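Two-armed robots learn to tidy tools at Jara workshop

A small team at the Jara workshop in Clundolby has spent October recording a pair of robot arms as they handle hand tools, in the hope that a computer can learn the job from the recordings.

The work is run by Hostix, which services lifts and small machinery and has trouble keeping its tool kits complete. Lorena Quiroga, who leads the project, said the aim was to gather 900 usable recordings before any serious training began.

"We tried with far fewer last year and it would only pick things up if they were lying exactly where it expected," she said. "So now we move everything between takes. The tray, the case, the mat, all of it."

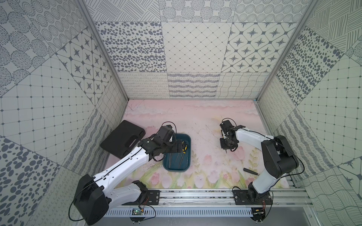 The two arms at work, the left over the tool tray and the right over the mat beside it, with a black case to the left and a screwdriver out on the mat.

Each recording lasts about 40 seconds. An operator guides both arms through one short task, such as lifting a screwdriver and laying it in the tray, and then marks the attempt as good or bad. Bad attempts are kept, but stored separately.

Syahrul Kwok and Delia Palma share most of the operating. They work in shifts of two hours, with three shifts on a normal day. Kwok said thin handles were the hardest to grip cleanly, and that tools lying across one another took the most practice.

"You get a feel for it after the first week," he said. "Before that you mostly push things around."

The enclosure has patterned panels on its walls, and the mats can be changed. Palma said the present one, pink with tulips and clouds, came from a household shop in the town. Plainer mats will be used for the next batch.

Software for sorting the recordings is supplied by Grerard. Benjamín Fuentealba of the firm said the first check would be whether the system could clear a tray it had not met before.

Hostix has not said when the arms might be used on real kits. Recording is due to go on at Jara until the full set is complete, and Quiroga said two more operators were being trained for the evening shift, which starts at 5pm.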